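Filtering motion-blurred wrist frames before you train (the Grunance way, quick version)

Written up in July for whoever picks up the mug tree task after me. Assumes you have Arell installed and a folder of recorded episodes.
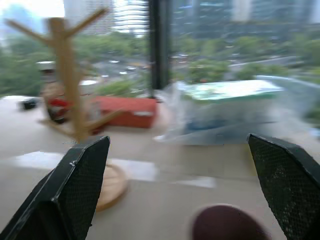 1. What you're trying to catch

Frames where the wrist was swinging fast and everything has smeared sideways. Fingers stay readable because they move with the camera. Mug tree, box, bag, buildings out of the window, all dragged. If you score the whole picture the fingers drag your number up and the bad frame sails through. Lost most of a morning to that.

So: mask the fingers first, score second.

2. Make the finger mask

One mask per camera mount. Open any sharp frame in Alis, draw round both fingers, leave the gap between them alone. You want the gap. It's where the object ends up when you grasp.

Draw it a bit generous at the edges. The mesh pads have a lot of fine texture and even a thin strip of it left in will fool the sharpness score.

Save as mask_wrist.png in the episode root. If somebody has taken the camera off and put it back, draw a new one. Don't nudge the old one, I tried.

Gripper opens and closes, obviously. Draw one mask with it open and one shut and let Arell blend by gripper width. Halfway is close enough.

3. Mask the window too, sort of

Bright daylight behind the table is a pain. Hard edges between glass and black window frame score high even when blurred. Don't cut the window out completley, just weight it down. Set window_weight low and check by eye.

Same goes for glare on the tabletop. White streaks look like detail to a gradient filter. Clip anything near pure white before scoring.

4. Score

Run the blur pass over the lot. My set was 1209 frames, finished before the kettle did.

You get one number per frame. Ignore the absolute value, it means nothing between rooms. Sort within an episode and look at the bottom end.

Also turn on the direction option. Sideways smear gives strong edges one way and mush the other, so a frame can get a decent average and still be useless. Take the lower of the two directions, not the mean.

5. Pick the cut-off

Open the contact sheet, scroll up from the worst until you can tell what the things on the table are without squinting. Put the line there.

Mine threw out 154 frames. Nearly all in the reach, hardly any in the grasp. If yours are mostly in the grasp something is wrong with the mount, go and tighten it.

6. Don't just delete them

This is the bit I got wrong. Pull frames out of the middle of an episode and the actions no longer line up. Policy learned to jerk.

Keep the frame in the sequence, keep the action, set the image loss weight to zero. In Arell it's the drop_visual flag. Thérèse Kowalchuk found it, I'd been doing it by hand with a script.

Never flag more than 12 in a row. Past that, bin the episode and record it again.

7. Retrain and compare

Same seed, same steps, only the flags changed. I ran 2 policies side by side, filtered and unfiltered. Filtered one hesitated less on the way in to the pole and clipped the pegs less often. Final placing was the same for both as far as I could see. Small win, not magic. Haven't tried it on the Beaulieu arm, which moves slower anyway.

8. If it's still bad

- Shorten the exposure. Should of been step one. Noisier picture but the policy copes.
- Slow the teleop down on the reach.
- Blinds down if the glare keeps moving through the afternoon, then redo step 3.
- Check the mask loaded. Arell doesn't warn you if it can't find the file, it just scores the whole picture.

Config goes in the shared folder under blur_v2. Don't edit v1, the old runs still point at it.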